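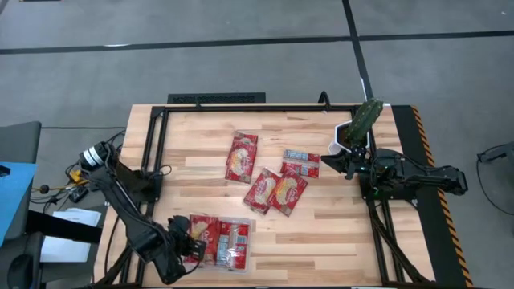
Covton Manipulation Group, Department of Mechanical Engineering

The Covton Open Day is an annual public demonstration of laboratory robotics held each June at the Griser Building, Clivby. It was established by Refugio Tovar and grew out of a series of closed visits for secondary school students. Attendance is capped at 25 visitors per session, and the most recent program drew 679 people.

The principal exhibit is the bimanual packing station. It consists of two black robot arms mounted on opposite sides of a wooden tabletop within an aluminum extrusion frame, each arm ending in a gripper. The demonstration task uses red snack packages, which are to be placed in a clear plastic tray. Package positions and angles are varied between runs.

Sessions begin at 2 p.m. and include a talk on grasp planning, followed by questions. The Aguirre Lecture, formerly part of the program, has been held separately since the move to Clivby.

See also: Bimanual manipulation; Pick and place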